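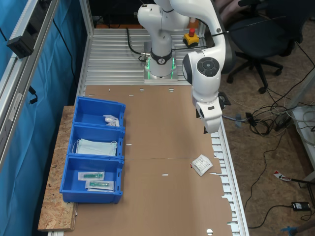

Lecture 7: Learning to sort small packs from demonstrations

Course notes, Elsa Harju. Please read before Thursday.

1. The task

The arm must pick up one packed medical item from the table and put it in the correct bin. In our version there are three bins: one for gauze, one for face masks and one for syringes. A person can do it without thinking. For a learned policy it is a good test, as the items are light and each kind bends in its own way.

We call the task set Plindel. The full set has 2705 demonstrations, and 2155 of them are used for training. The rest we keep for testing and never look at during tuning. If you repeat the work, please make this split before you do anything else.

2. What the policy gets as input

The policy receives two kinds of views. One is from the side and shows the arm and the table. The other is from close to the fingers. In the close view a paper pack fills a large part of the picture, and small changes in its angle are easy to notice. 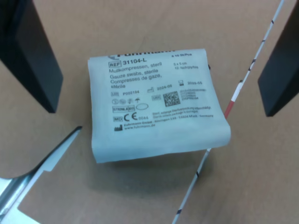

Figure 7.2. Gauze pack between the open fingers, no contact.

The print on the pack is not read as text at any point. Still, the network may use it as texture, and students often forget this. When we trained on packs with one side only, the policy became weak on packs lying face down. The remedy was simple: we added 200 demonstrations with the blank side up.

3. The moment of grasp

A soft pouch has no fixed shape. When the fingers close, the paper can fold, and then the width between the fingers says little about how good the grasp is. For this reason we do not use a width threshold as the success signal. We label the grasp by hand, from the close view. 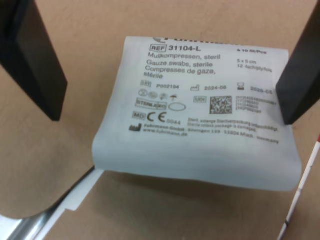
Figure 7.3. Fingers at the pack; the right one covers part of the print.

4. Results

We compared two policies. Bollard predicts one action at a time, and Mwakalinga predicts a short sequence of actions. Over 600 test runs, the second one made fewer late corrections near the table. It was also slower to react when the item moved – this is the price of the longer sequence.

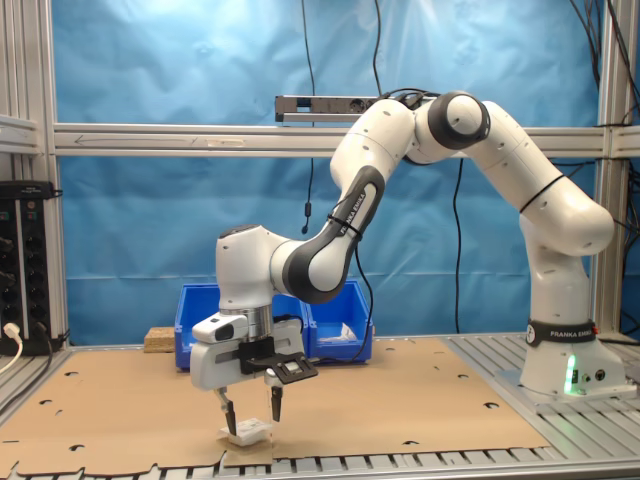
Both policies had most of their failures in the last few centimeters before the grasp. Placing into the bin was rarely the problem. I therefore suggest that you report the two phases separately in your own work, also when the total number looks good.

For the exercise: choose one failed run, mark the step where you think the error begins, and write half a page about why. Bring it on paper.

Related notes
Lecture 5: Action sequences and delay
Lecture 6: Where to put the camera
Exercise sheet 4: Labeling grasps by hand

Last updated: September
Bredport Robot Learning Course – Contact: Elsa Harju – Back to top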